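Tabletop Arms > Kits and Reviews
Thread: Lenlow arm kit, worth it or no?

gidthorpe_rob
Ok so the Lenlow kit is back in stock, the printed one with the hobby servos. Been eyeing it since June. Anyone built it? Their page says 7 hours to assemble, which I don't believe for a sec. Want it for light pick and place, nothing heavy.

tapdrill
Built one. Took me two evenings plus a lot of swearing at the wrist bracket. Parts print fine. Servo wires are the weak spot, you need slack at the elbow or they pull. Gripper ok for soft stuff.

LCarvalho
Have mine set up on a dark board with a mug and a little white cloth. Cloth is the hard part, mug is mostly there to be in the way. Quick pics, typing on my phone so sorry for typos 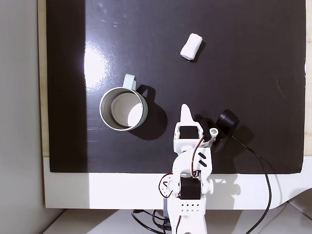
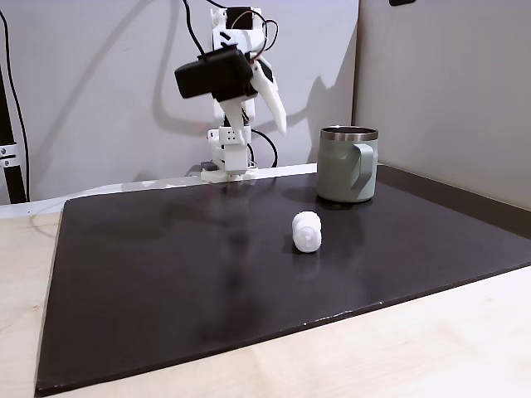

Page 7 of 18

tapdrill
Nice. Your board is shiny tho, you're getting glare and reflections on it. If you're going to use any kind of vision on that I'd go flat matte. Had the same trouble on a desk and wasted a week blaming the software.

LCarvalho
Yeah I know. It's on the list. Cloth against black is good contrast at least

gidthorpe_rob
Thanks Leonilde, really useful. How's the reach? And that long white finger, is it any good on fabric?

LCarvalho
Reach fine for a board that size. Finger is good for getting under an edge. Smooth hard things, meh. I put grip tape on mine for a while, came off, havent redone it.

DirkB
Going to be the grump. For what Lenlow charges you can get the Clernis, metal links, servos already numbered, and a manual somebody proofread. Printed brackets flex. Mine had play in the elbow after 800 cycles. Sent it back.

tapdrill
800?? What were you lifting. I'm at 2184 on my counter and the elbow is still tight. Did you do the screws up again after the first day, its in the build notes

DirkB
Build notes I never got. Download link was dead. Which sort of proves my point about the manual.

LCarvalho
Link was dead for me too, Dirk's right on that. Support mailed me the pdf same day when I asked. But Clernis is way heavier and you can't print a spare bracket at 11 at night when you crack one. Ask me how I know

DirkB
Fair. I still say buy once.

gidthorpe_rob
Don't want metal on this desk, it's the kitchen table half the time. Does the Lenlow come with the power supply or is that extra?

tapdrill
Extra. Get a decent one, the cheap ones sag when all the servos move together and the arm twitches. And label your wires BEFORE you plug anything in.

gidthorpe_rob
Noted. What about the Tawhiri add on, the teach by hand thing? Worth the money?

LCarvalho
Skip it to start. Get the arm moving first. I bought it on day one and it sat in a drawer.

DirkB
Disagree, that's the one thing in their shop I'd pay for. Moving the arm by hand beats typing angles all night.

gidthorpe_rob
ok ordering the base kit, no Tawhiri for now. Will post when the box shows up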